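Automation Users' Forum > Grippers and End Effectors

Parallel finger gripper or vacuum unit for picking up garments from a flat table?

Posted by menon_textiles_lab

Our institution is preparing an assessment of end effectors for the handling of light clothing. The work is part of a wider study of sorting returned garments, in which single items are laid on a table, lifted, and passed to a folding station. We have one arm available for the purpose and wish to settle the choice of gripper before the budget closes in July.

Two units are under consideration. The first is the Veltau two-finger parallel gripper with narrow fingers, which we already hold. The second is a Zellora vacuum unit with a soft cup, offered to us on loan. Both can be mounted on our arm without a change of wrist plate. The controller is a Grikico model and accepts either unit, although the vacuum unit would require an additional air line.

The preliminary trials have been carried out with the finger gripper only. The items are shorts, T-shirts and thin sports tops, placed on the table without any attempt to smooth them. The instruction given to the arm is to close on the cloth close to the waistband or collar, raise it, and hold it clear of the table. 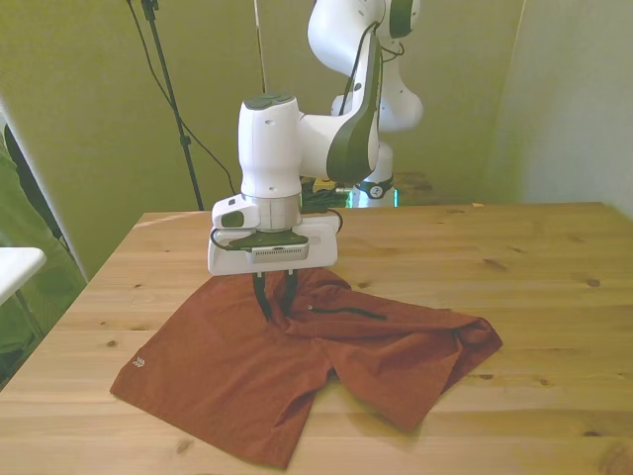 Finger gripper closed on the cloth near the waistband, shorts trial.

We have completed 382 lifts to date. The results are satisfactory with cotton T-shirts and less so with thin sports fabrics, where the fingers either close above the cloth or take hold of a very small fold which is lost when the arm accelerates. We have also recorded several failures with drawstrings, in which the fingers closed on the cord and missed the cloth.

We should be grateful for advice on the following matters. Is a vacuum unit likely to give better results with thin fabrics? Is there an accepted method for setting the closing height of the fingers above a hard table? Should the two units be compared on the same items in the same order, or is a random order to be preferred?

Replies from members who have carried out comparable work would be especially welcome.

Posted by handling_systems_unit

Our unit carried out a comparison of this kind last year, and the findings may be of assistance, although the garments in our case were hospital linens and therefore heavier than yours.

Vacuum. We would not recommend a single soft cup for thin sports fabric. Air passes through the weave, the cup does not seal, and the lift depends almost entirely on the flow that the pump can maintain. Where the cup did hold, it often drew up a second layer, for example the front and back of a pillowcase together. For your purpose this may not matter, as a pair of shorts is normally lifted whole. It would matter a great deal if a later stage required the layers to be separated. You should also test whether the cup leaves a ring on the fabric. On our linens the mark disappeared in the wash, but that would not be acceptable for returned goods intended for resale.

Closing height. The usual method is to bring the fingertips down until they touch the bare table at low speed, record that height, and work from it. We set the closing position 2 mm above the contact height for sheets. For thinner cloth you will need to go lower, and at that point a rigid fingertip becomes a risk to both the table and the gripper. There are two practical remedies. A thin sheet of foam beneath the garment allows the fingers to press slightly into the surface before they close, and in our trials this improved the lifting of thin items more than any change of gripper. Alternatively, the arm may be run in a compliant mode for the final part of the descent, if the controller permits. Please check the manual for your particular Grikico model, as this function is not present on all of them.

It is worth remembering that bare wooden boards may not be level across the full width of the table. We measured ours at several points and found enough variation to explain a number of failures that had been attributed to the gripper. A single height taken at the centre should not be relied upon at the edges.

Order of trials. A random order is to be preferred. Garments change with handling, and creases formed in one lift make the next one easier for fingers and harder for a cup. If all of the finger trials are carried out first, the vacuum unit will be judged on cloth in a different condition. We shook out each item and dropped it from a fixed height between lifts, and we would suggest that you do the same.

Finally, please record the type of each failure as well as the total. A missed grasp, a grasp lost during the lift and a grasp of the wrong part have different causes. The total alone will not tell you which unit to buy.

Posted by benchtop_k

Fingers. We tried vacuum on clothes and gave up within a morning. Noisy too.

Put rubber on the tips if they are smooth. The adhesive sheet kind is adequate for testing, although it will need to be replaced often.

Posted by Packaging Research Group

The earlier replies cover the main points and we are in agreement with most of them. We should like to add some remarks on drawstrings and on the camera, neither of which has been dealt with in full.

With regard to drawstrings, the difficulty lies in the selection of the grasp point. A cord lying across a waistband stands slightly above the cloth, and a method which searches for the highest point or the strongest edge will tend to choose it. We excluded any raised feature narrower than 10 mm from the list of possible grasp points, and the fault became rare. It did not disappear. Where the cord and the fabric are of similar colour, the camera alone will not always distinguish them, and a depth reading is needed.

The position of the camera also deserves attention before the two grippers are compared. A fixed view may be blocked by the hand during the last part of the approach, and the extent of this will differ between a wide gripper body and a slim vacuum cup. A difference in results might then be due to the view and have little to do with the grip. We would advise taking the image with the arm withdrawn, choosing the point, and completing the movement without further correction for both units. Once that comparison is complete, correction during the approach can be introduced as a separate trial.

On the number of lifts, a total of 382 with one gripper is ample for a first estimate, but please ensure that it is divided sensibly between fabrics. We would treat thin sports fabric as its own category, with at least 3 different garments in it. A result based on one pair of shorts lifted many times describes that pair of shorts.

We have no experience of the Zellora unit and cannot comment on it. If the loan is free of charge, it would seem reasonable to accept it and run a short series on the thin fabrics only, as the finger gripper is already performing well on cotton.

Posted by menon_textiles_lab

We thank all members for their replies. The foam sheet was tried on Thursday with a small number of sports tops and the closing height has been reset at several points on the table. The vacuum unit has been requested on loan, and the trials will be run in random order with failures recorded by type. A further message will be posted once the comparison has been completed.

Related discussions

Fingertip materials for thin fabric
Soft cup or bellows cup on woven cloth
Measuring table height with a low-speed contact move
Routing of gripper cables on a six-joint arm
Grikico controller: switching between two tools
Depth cameras and dark clothing

Contact the moderators | Terms of use | Copyright Automation Users' Forum and contributors | Back to top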